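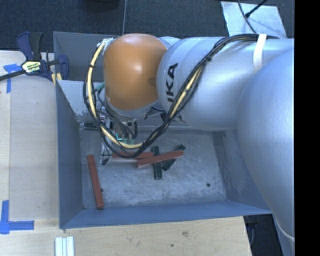
Jeveck Bin Set — README / data card

Status: under review, not final. Last edit October 2018. Ask Joscha Meinecke before passing it on.

What it is

Recordings from the Jeveck picking kit, made by Caltside during our trial. Arm picks bars out of a metal bin, one at a time. Kit = gripper, controller box, the picking software. Arm and bin are ours, kit is on loan from Tanosska until the trial closes.

What's in the folder

runs/ — 502 pick attempts, one subfolder each
stills/ — one picture per run, fixed camera, never moved between runs
labels.csv — run id, bar color (red or green), grasp result, operator initials
notes.txt — Soudabeh's log, unedited, read it before you trust any odd run

Setup

Bin on a wood tabletop, clamped at the side. Blue tape on the table is for putting things back where they were — don't peel it. Bars are red and dark green, tipped in by hand, piles left however they land. Gripper cables hang in a loop under the orange wrist cover, so in plenty of stills the loop hides part of the pile. Bin floor is scratched and shiny, glare varies by time of day.

Labels

"ok" = bar lifted and put down in the tray
"slip" = lifted, then lost
"miss" = closed on nothing
"stop" = operator hit stop, reason in notes.txt

Trevor Sowerby labeled everything, Ignacio Sorensen rechecked about 1,000 rows from this set and the July one together. They disagreed on 11. Those have a question mark in the last column, not resolved yet.

Known problems

Clock on the controller is 5 minutes behind the camera. Not corrected in the files.
Dark green bars in the back corner get missed by the detector a lot more than red ones. Reported to Tanosska, no fix so far.
Slack in the cable loop changes after a restart. Check it before runing.
Operator initials are blank on the first day, sorry.

Not good for

Other shapes. Other bins. Speed claims — we ran it slow the whole time.

Review so far

Setup was quick, manual is thin. Software OK on open piles, weak when bars cross or sit on top of each other. Howard Haslam wants the same runs on the Arrieta gripper before anybody signs for a purchase, wich seems fair to me. Price talk goes through him.

Use inside Caltside only for now. Send label fixes to Trevor, with the run id.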